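Notes for the Brulwood evening, 3 May 2026 – keep to eighteen minutes, water on the left, slow down!

## Opening

Thank Poppy Furnival for the introduction, and say how lovely it is to see the hall so full (if it is). Then go straight in with my grandmother, who packed for a weekend as though she were emigrating, and who once took a cast-iron kettle to the seaside.

Ask for hands: who has carried something all the way there and all the way home without touching it? Wait for the laugh. Put my own hand up.

## The small things first

Most of us start with coats and shoes, and I'd like to make a gentle case for starting at the other end, with the things that live by the basin. Toothpaste, a flannel, the tablets you take at breakfast.

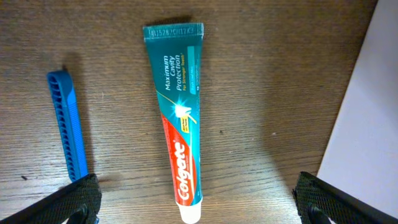

When I walked from Asomville to Drusar in February I had 21 things in my bag, and I can still recite the list, though I promise I won't. Marek Kováčik came with me for the first part and carried a good deal more, and by the second hill he was offering people his spare jumpers. Tell the jumper story properly here, with the farmer and the gate – it needs a good two minutes and it's worth them.

Then the question of "just in case". Read out Sosina Degefa's letter, the paragraph on umbrellas only. Don't be tempted by the rest, however good it is.

## Sending things ahead

A parcel posted to where you're staying is a great comfort to the shoulders. Ring first and ask if they'll take it in, and put your arrival date on the outside in big letters. Dagim Gebretsadik did this for the whole Kumsa trip and strolled in each evening looking as if he'd come by taxi. 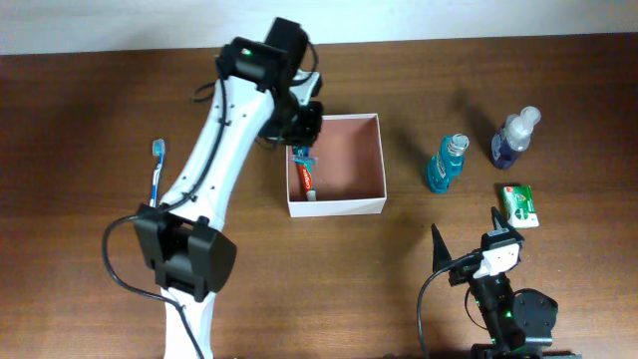

## Questions and goodbyes

Someone will ask about boots. Pass that one to Taras, who knows far more than I do and will be sitting near the front. Mention the tea, and the sign-up sheet by the door for the summer walk.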